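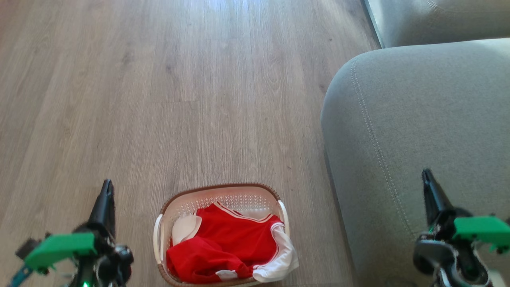 *Fig. 1. Gray sofa, wood-grain floor.*

## Where Does an Evening Go? Screen-Free Time in Shared Apartments

Our group set out to learn what people do at home between dinner and bed when the phone is in another room. We had a survey, a paper diary and far too much confidence in both.

The survey went to residents of two buildings, Tratetti and Damari. We got 151 replies, of which 127 were usable. Most of the rest stopped at question 5, the one asking people to estimate their daily screen time. We have since moved it to the end.

Diary keepers wrote one line for each half hour of the evening, all through November. That gave us 2,824 lines to code by hand. A large share of them say "sat." We had no category for sitting, so we made one, and it promptly became our biggest result.

### What we found

Reading was popular in the survey and rare in the diaries. Cooking ran the other way: people forgot to mention it, then wrote down up to two hours of it. Talking to roommates peaked at 9 p.m. and fell off sharply once dishes came up.

Damari residents reported more board games than Tratetti residents. We wrote a full page on building culture before noticing that Damari's lobby has a shelf of board games. The page has been cut. 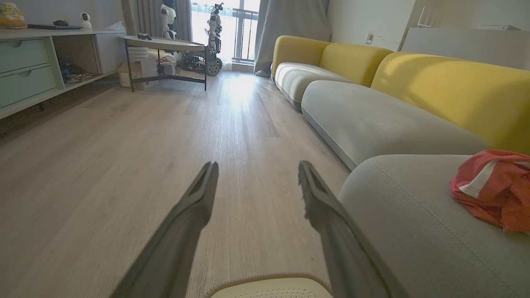 *Fig. 2. Living room with sectional sofa and balcony door.*

Seok read our draft and objected that a person filling in a diary every half hour is not having a normal evening, and that we had mostly measured what people do while waiting to write in a diary. We argued about this for some time and then put it under Limitations, where it takes up most of the section.

### Limitations

See Seok. Also, the diaries were kept in pen, and our coding sheet in Nodura lost its last column twice.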